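Wemine Mundeck attention trainer: two months with a brain-sensing headband

The Mundeck is a cloth headband with four dry sensors in it, and Wemine sells it for $549 as a way to "train focus at the source." You wear it across your forehead, open the app, and try to keep a small boat moving across a lake. When the app decides you are paying attention, the boat goes. When it decides you have drifted off, the boat slows down and the water gets choppy. Sessions run twelve minutes. Wemine suggests one in the morning and one in the early evening.

I bought mine at full price. I read a fair amount about neurofeedback before I did, and most of what I read made me doubt I'd get my money's worth. I wanted to see what a consumer version looked like after the first week, when most reviews seem to stop.

What it measures

The sensors pick up tiny changes in electrical activity at the scalp, the same general kind of signal an EEG picks up in a hospital. The difference is in how much of it they get. A clinical cap has many more contacts, usually with gel, and somebody trained to look at the recording and throw out the bad parts. Four dry contacts on the forehead sit right on top of muscles that move whenever you frown, squint, blink or clench your teeth. Those muscles make electrical noise that is far bigger than anything coming from the brain.

Wemine says its software filters this out. Maybe some of it. On my third evening I found that I could bring the boat to a dead stop by raising my eyebrows, and get it going again by letting my face go slack. After that I never fully trusted the lake. If you relax your forehead, your score goes up. You may well be concentrating too, but the band has no good way to show you which of the two it is rewarding.

I tried one more thing. I did a full session while planning a grocery list in my head, face completely loose, eyes on the screen. I got a 76, which at that point was my best score. The session after that I counted backward by sevens, which takes real effort for me, and scored well below it. The app told me to try breathing more slowly.

The claims

The box says "clinically inspired," a phrase that commits the company to nothing. The website goes further and mentions a study of 400 users who reported better focus after six weeks. I wrote to Wemine and asked for the paper. I got back a two-page PDF with a bar chart. As far as I can tell from it, everyone in the study knew they were using the real device, everyone was asked to rate their own focus, and there was no group that did something else for twelve minutes twice a day. I also couldn't find out how many people dropped out along the way.

That matters a lot with this kind of product. Put on an expensive headband, sit quietly twice a day, put your phone notifications on mute, and you will probably feel more focused with or without the sensors. In the trials I have read where one group gets feedback from its own brain and another gets fake feedback, both groups often improve by a similar amount. There are researchers who disagree about how to read those results and I'm not going to settle it in a gadget review. But a company that charges this much could pay for a sham group.

I asked support whether one was planned. They said the team was "always exploring research partnerships."

Comfort and build

I have fewer complaints here. The band is soft, it adjusts with a slider at the back, and I forgot about it after a minute or two. People with a lot of hair over the forehead will have to push it up and out of the way every time, and the sensors lose contact if any gets under them. Sunscreen and moisturizer also cause trouble. The app will simply say "adjust band" over and over until you wipe your skin down.

The battery lasted me most of a week. It charges through a small magnetic puck that isn't compatible with anything else I own, and a replacement is only sold by Wemine. The band can be hand washed once you take the sensor strip out. The clip that holds the strip feels flimsy, though mine hasn't failed.

The app

Setup took longer than it should have. The app wants an account, a birth date, your sex, which hand you write with, and whether you have ever been diagnosed with ADHD, anxiety, depression or autism. You can skip that last question, but the skip button is gray on slightly lighter gray and I missed it the first time. The privacy policy says your recordings may be used in "de-identified form" to improve products. It doesn't say whether you can get them deleted after they have been used. I asked. I'm still waiting.

There's also the subscription. The lake is free. The other settings, the long-term charts and anything called "insights" are part of Mundeck Plus, which costs $70 a year. I paid for one year so I could review it. The insights were things like "You focus better in the morning," and mine were based on evening sessions.

You can't export the raw signal on either plan. For me that is the biggest mark against it. Anyone with a bit of know-how could check what the band is really picking up, and Wemine has made sure they can't do that.

Compared with others

I borrowed a Billmont Calm band for a week. It's cheaper, uglier, and has only two sensors, but Billmont lets you download the raw data, and its app says in plain words on the first screen that it's meant for relaxation. The Maddocks clip, which goes on the ear and tracks pulse only, makes no brain claims at all. I found it about as pleasant to use as the Mundeck. My focus, as judged by how often I got up from my desk, didn't change with any of them.

Who might want it

If you already meditate and like gadgets, you'll probably enjoy the boat. If you're buying it for a child who is having trouble at school, please talk to a doctor first and keep the $549 in your pocket until you have. Nothing Wemine has shown me supports using it in place of an evaluation or treatment, and the fine print agrees with me even if the ads lean the other way.

Wemine takes returns for thirty days, but the manual suggests six weeks before you judge the results. Mine was past the window by the time I had made up my mind.

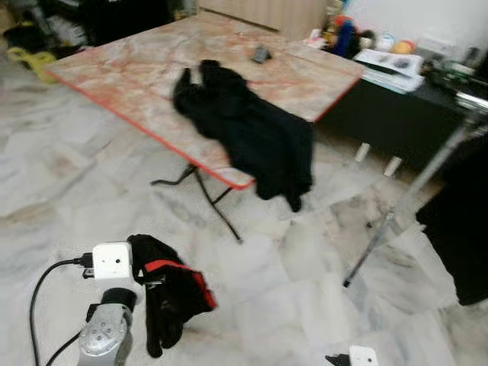
The Mundeck comes with no case, only a thin drawstring bag, and that is a poor showing at this price. The band is black and limp when it's off your head, so it gets lost among dark clothes. Drop it on a table like the folding one with the marble-patterned top, with a black garment bunched up on the edge and hanging down over the side, and you could easily pick up the whole lot for the wash with the sensor strip still in it. Water damage to the strip isn't covered by the warranty, and Wemine doesn't sell the strip separately. I keep mine in an old glasses case.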